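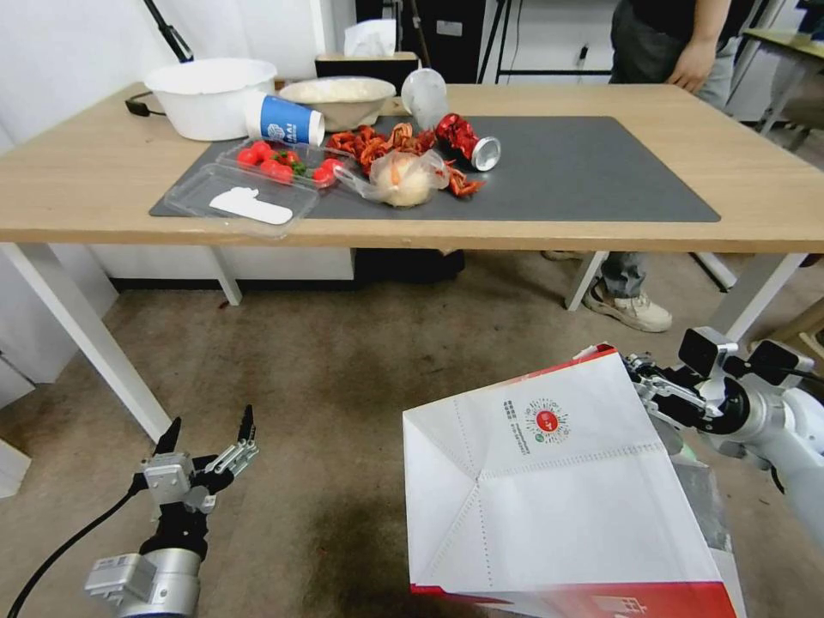
Ignacio Leiva writes that the first thing he noticed was how little the leader handles weigh, and that after 20 demonstrations of table clearing his wrists were still fine. He would like a longer cable on the foot pedal.

Kurkulix Bravo Teleoperation Kit

The Bravo is a pair of hand-held leader arms for showing a two-armed robot a task by remote control. The operator moves the handles and the robot follows. Squeezing a trigger closes the gripper on that side. Joint positions and camera views are saved together.

Typical tasks are sorting cups and cans, picking up shells and food scraps, and holding a paper bag with one gripper while the other fills it.

In the box
Two leader arms with table clamps
Foot pedal (start, stop, discard)
6 trigger springs, soft and firm
Power supply and USB cable

Specifications
Recording rate: 100 Hz
Storage: some 197 hours on the supplied drive
Grippers: two-fingered parallel

Hand guiding
The arms can also be moved directly by hand. Switch to Guide mode, wait for the green light, then hold the arm by the wrist. Keep fingers out of the gripper.

Replacement pedals are sold by Fammont. Units shipped before August need the firmware update before Guide mode will appear in the menu.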